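Chapitre 6
Recueillir des exemples pour un système qui apprend

Dans les chapitres précédents, nous avons supposé que les données existaient déjà. Le lecteur recevait un fichier, il le divisait en deux parties et il entraînait son modèle. Dans la pratique, ce fichier doit être produit par quelqu'un, et sa qualité dépend de décisions prises bien avant le premier calcul.

Nous suivrons dans ce chapitre le projet Sollanico, conduit par Inna Levchenko et Halfdan Ingvarsson. Leur but était d'apprendre à un bras à ranger de petits objets de table. Un opérateur guidait le bras à distance, et chaque essai complet, du départ jusqu'au retour à la position de repos, formait un épisode. La première série comptait 200 épisodes, la seconde 347.

Objectifs du chapitre
– distinguer un épisode, une observation et une action ;
– rédiger une consigne que deux opérateurs comprennent de la même manière ;
– décider si un essai manqué doit être conservé ;
– prévoir la variation des objets et des fonds.

6.1 Que faut-il faire varier ?

Le débutant pense d'abord au nombre d'épisodes. Il enregistre le même geste sur la même table, et le système apprend la table aussi bien que le geste. Ya-wen Wei, qui a relu les deux séries, propose de noter avant chaque séance ce qui change et ce qui reste fixe : les objets, leur orientation, la surface, l'éclairage. Cette fiche demande peu de temps – il faut pourtant la remplir avant de commencer.

Le choix du fond mérite une attention particulière, car une caméra placée au poignet voit surtout ce qui se trouve sous la pince. Un fond uni facilite la séparation des objets, mais il prépare mal le système aux cuisines et aux salons réels. Le marbre noir à veines blanches est un cas plus exigeant : ses lignes irrégulières produisent des contours très nets qui n'appartiennent à aucun objet, alors que la surface pâle voisine n'en produit presque pas. Les gobelets à pied roses et bleu turquoise, couchés les uns contre les autres, posent une autre question, celle des objets qui se recouvrent en partie. Nous y reviendrons à la section 6.3.

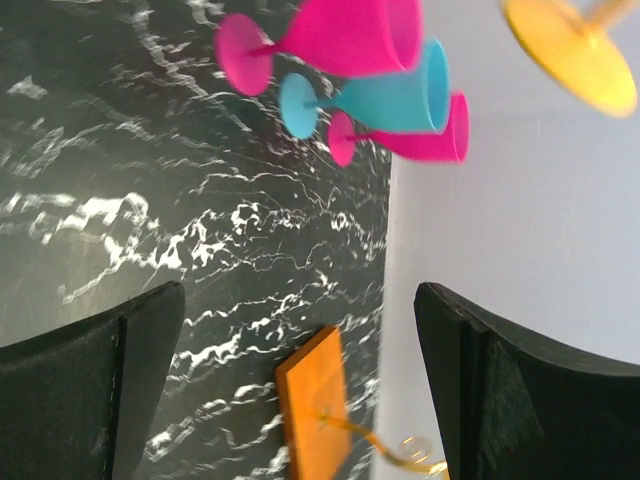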